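Plindon修订Flomon台面涂层规范,光泽与明度改为分项验收

周一,Plindon公布了Flomon系列水性台面涂层的修订版供货规范。新规范自6月起适用于Pasum工厂出厂的全部批次,主要改动集中在光泽测量角度、明度标注方式、擦拭后的光泽保持以及留样制度四个方面。涂料配方没有调整,色号总数仍为17个,现有客户的订货代码继续有效。

Flomon系列用于检验台、装配台、绘图台和实验室辅助台面,底材以中密度纤维板和经过磷化处理的钢板为主。这类台面与家具台面的要求不同。家具台面重视触感和外观一致性,工作台面则要在较高照度下长时间被注视,灯具在表面形成的反光会降低操作者对细小零件、刻度和划痕的辨别能力。按照Plindon的说明,过去几年收到的技术投诉中,涉及附着力和耐化学性的比例逐年下降,涉及反光和批次间深浅差异的比例上升,这是此次修订的直接起因。

旧版规范只规定了60度角的光泽值。对于中等光泽的表面,这一角度可以给出稳定的读数,但在低光泽区间,60度读数的分辨力不足,两块读数相同的样板放在同一组灯具下,斜向观察时仍可能有肉眼可见的差别。新版规范保留60度读数,作为与历史数据衔接的参考项,同时把85度读数列为验收项。同一批次内,任意两块样板的85度读数之差不得超过3个光泽单位,超出者整批复检,复检仍不合格的不得以该系列名义出厂。

85度测量对样板平整度较为敏感。底材略有翘曲时,反射光束会偏离接收窗口,读数偏低,容易把不合格的表面判为合格。为此,规范附录增加了样板制备一节,要求测量前用刀口尺检查平面度,样板应在恒温恒湿条件下放置过夜,测量方向须与喷涂方向分别平行和垂直各取一组。两组读数分开记录,不取平均。Plindon解释说,旧版允许取平均值,结果掩盖了喷枪行进方向造成的各向差异,而这种差异正是大幅面台面出现条带状反光的常见原因。

测试方法的验证由Baudry实验室完成。该实验室从Pasum工厂的三条喷涂线上分别抽取样板,在相同条件下由不同操作人员重复测量。验证报告认为,85度读数在操作人员之间的离散程度可以接受,但对仪器校准板的清洁状态十分敏感,校准板上残留的指纹足以使读数产生偏移。报告建议每次开机后以及每测完一组样板后各校准一次,并把校准记录附在批次报告后面。这一建议已被写入正文。

明度标注是另一项主要改动。旧版色卡以名称区分深浅,例如“石墨”“烟灰”“雾灰”,采购方往往需要向经销商索取实物小样才能比较。新版色卡在名称之外增加了亮度因数和明度值,并按明度值由低到高重新排列。名称照旧保留,原有图纸和合同不必修改。 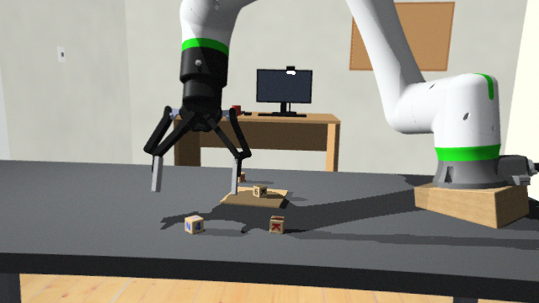
台面明度的选择取决于台上物件的明度,而非台面自身的观感。规范的选色指南把工作对象分为深色、中间色和浅色三类,并分别给出推荐的明度区间。推荐的原则是使对象与背景之间保持足够的明度差,同时避免背景过亮而抬高整个视野的平均亮度。以深灰色台面为例,浅灰色的部件置于其上方时轮廓清楚,黑色的连杆一类零件则更多依靠侧面反光来辨认,在无光泽的深色背景前边缘会变弱。指南因此建议,同时处理黑色和浅灰色部件的工位采用中间明度的色号,或者在深色台面上局部铺设浅色垫板。彩色标识,包括绿色一类的高彩度环带,在深灰背景前一般不需要额外处理。

选色指南还说明了明度差与照度之间的关系。低照度下,明度差较小的两个表面难以分辨,提高照度可以改善,但改善幅度随照度升高而递减。如果台面光泽较高,继续提高照度还会使灯具的镜像变亮,抵消一部分收益。指南以1000勒克斯作为精细检验工位的参考照度,并以这一条件下的目视比较结果作为各色号推荐用途的依据。对于走道、仓储和一般搬运区域,指南列出的参考照度为200勒克斯,在该条件下不再区分相邻色号的用途。

有读者可能注意到,新版色卡没有给出纯黑和纯白两端的色号。Plindon表示,这与历史做法一致。纯白台面在精细检验照度下亮度过高,操作者的视线在工件和台面之间往返时需要反复适应;纯黑台面会使落在表面的粉尘和棉絮格外显眼,增加清洁频次,而清洁频次与光泽上升直接相关。系列中最深的色号因此止于深灰,最浅的止于带有微弱暖调的浅灰。

关于擦拭后的光泽保持,旧版规范只检验出厂状态。低光泽涂层依靠消光剂颗粒在漆膜表面形成微观起伏,使入射光向各个方向散射。使用过程中,突起部分逐渐被磨平,表面会出现所谓的“抛光”现象:颜色没有变化,漆膜也没有破损,但常用区域明显比边角发亮。对使用者来说,这种不均匀比整体光泽偏高更难忍受,灯具镜像会在发亮区域突然出现,又在边界处消失。

新版规范增加了往复擦拭试验。试样在规定压力下用浸润中性清洁液的无纺布擦拭1000次,漂洗并干燥后复测85度光泽,前后变化列入批次报告。现阶段该项只报告数值,不作合格判定。Plindon称,各条喷涂线需要积累一段时间的数据,才能确定合理的限值,过早设限可能导致工厂倾向于增加消光剂用量,而消光剂过多会降低漆膜的致密性,使油污更易渗入。

Baudry实验室在验证过程中比较了三种擦拭介质。无纺布的结果最为稳定,棉布次之,海绵类介质由于自身磨损快,试验后段的实际压力和接触面积均有变化,不宜用于规范性试验。报告同时指出,清洁液的种类对结果的影响大于擦拭介质的影响。含有研磨成分的清洁膏会在很短时间内使表面发亮,碱性较强的清洁剂则先使漆膜轻度软化,再加速突起部分的磨损。规范据此在使用说明中列出了不推荐使用的清洁剂类型,没有点名具体产品。

醇类溶剂的情况较为复杂。实验室和电子装配场所普遍使用醇类擦拭台面,客户也多次询问其影响。从验证结果看,固化完全的漆膜对短时接触醇类的反应轻微,固化不足的漆膜则会留下边缘清晰的痕迹。规范没有禁止使用醇类,而是把固化程度的检验前移:出厂前须用溶剂擦拭法抽检,擦拭布上不得有可见的颜色转移。对于在客户现场补涂的台面,使用说明要求在补涂后留出足够的固化时间,期间只能用清水和软布清洁,不得覆盖薄膜或橡胶垫。

橡胶垫引起的变色也被列入说明。部分橡胶制品中的助剂会迁移到漆膜中,长期压放后形成黄褐色印迹,浅色号尤为明显。这种印迹无法清洗去除。使用说明建议在设备脚垫与台面之间加设隔离片,并在安装前向设备供应方索取脚垫材料信息。带有夹具或固定底座的台面,如果底座与漆膜之间有金属接触,应当使用垫片分散压力,避免漆膜在边缘处被压裂。

底材部分的改动不多。中密度纤维板的封边要求从“四边封闭”改为“四边及全部开孔内壁封闭”。旧版没有提及开孔,实际使用中,线缆孔和螺栓孔往往是水汽进入板材的主要通道,孔边膨胀后漆膜隆起,隆起处反光方向改变,在低角度光线下十分醒目。钢板底材的前处理要求不变,但增加了焊缝打磨后的粗糙度检查。打磨痕迹若未被底漆填平,会透过低光泽面漆显现,这一现象在深色号上比在浅色号上更易察觉。

漆膜厚度的上下限维持原值,测点布置有所调整。原先的测点集中在台面中部,新版要求在四角和长边中点各增设测点。喷涂时,边角处容易因喷枪转向而积漆,膜厚增加后消光剂沉降时间变长,表面突起减少,光泽随之升高。因此膜厚与光泽的测点应当重合,便于在出现偏差时判断原因。批次报告的表格已按此重新编排,膜厚和光泽并列于同一行。

留样制度是此次修订中对工厂影响较大的一项。每一批次须保留两块样板,一块避光存放,另一块存放在有日光照射的室内环境中,保留期满后一并测量。避光样板用于仲裁批次争议,受光样板用于积累颜色和光泽的自然变化数据。样板背面须标明批号、喷涂线、底材种类和制备日期,正面不得贴标签或书写。Pasum工厂已为此腾出一间储藏室,并配备温湿度记录装置。

对于客户关心的新旧批次拼接问题,Plindon给出的答复较为保守。即使新旧批次的明度值完全相同,已使用一段时间的台面由于表面状态改变,与新台面相邻时仍可能看出差别。规范建议在同一排工位中更换台面时整排更换;确有困难的,应将新台面安排在排尾,或者以接缝条隔开。经销商可以凭客户寄回的旧板测量光泽和颜色,但测量结果只用于选择最接近的现有色号,不提供按旧板调色的服务。

照明设计方面,规范首次加入了资料性附录。附录不具约束力,内容包括灯具与台面的相对位置、遮光角以及避免镜面反射方向的简化作图方法。作图时,以操作者眼位关于台面的镜像点为起点,向台面的四角引线,落在延长区域内的灯具即有可能在台面上形成反光。该方法适用于平面台面,不适用于带有弧形前缘的产品。附录提醒,低光泽涂层能够减弱灯具镜像,但不能代替合理的灯具布置,在灯具恰好位于镜面反射方向时,任何色号都会出现一定程度的亮度升高。

附录还讨论了摄像检验的情况。目视条件下可以接受的反光,在相机成像中可能造成局部饱和,反之亦然。摄像检验通常固定观察角度,灯具位置可以围绕单一角度优化,对台面光泽的要求反而可以放宽;对台面颜色均匀性的要求则较高,背景中的轻微色差会影响图像分割。附录没有为摄像检验单列推荐色号,仅建议用户在最终选定前以实际相机和灯具试拍整块台面,并保存试拍条件。

在渲染和布局设计中使用Flomon色号的用户,可以从色卡附表中取得对应的颜色数据。附表同时给出漫反射条件下的亮度因数,供照明计算软件输入使用。Plindon提醒,屏幕显示的颜色受显示设备影响,附表数据不能作为验收依据。此前有客户以屏幕截图对照到货台面并提出异议,今后此类异议将一律以实物色卡和批次报告为准。附表中的颜色数据没有包含光泽信息,直接用于渲染时,台面会呈现为理想漫反射表面,设计人员如需评估反光,应另行输入85度光泽对应的粗糙度参数,该参数的换算方法因软件而异,附表未作规定。

过渡安排方面,5月底以前已签订的订单仍可按旧版规范验收,买方也可以书面要求改按新版执行,不另收费用。6月以后签订的订单一律适用新版。经销商库存中按旧版出厂的台面可以继续销售,但须在交货单上注明所适用的规范版本。新旧两版的台面不得混装于同一交货批次,除非买方事先书面同意。

价格方面,Plindon表示不会因增加检验项目而调整标准品的价目。需要在批次报告之外另行出具独立检测报告的客户,由Baudry实验室单独报价,样板由工厂直接寄送,封样时贴骑缝标签。检测周期取决于所选项目,其中擦拭试验占用设备的时间最长,通常安排在最后进行。

实物色卡的更换随订货进行,现有客户在下一次订货时可以免费取得新版色卡一套。旧版色卡按名称选色仍然有效,但由于没有明度值,不能用于选色指南中的明度差计算。新版色卡采用与产品相同的涂层喷制在薄钢片上,而旧版为印刷品,因此两套色卡并排比较时,同名色号的外观会有差别,差别主要来自表面光泽和印刷油墨,与产品配方无关。色卡应平放保存,不得用手直接触摸色片中部,表面沾污后用清水湿润的软布轻拭即可,不宜使用溶剂。

规范文本、选色指南、批次报告空白表格和照明附录可向各地经销商索取。擦拭试验的判定限值以及带弧形前缘台面的测量方法,将在下一次修订中处理。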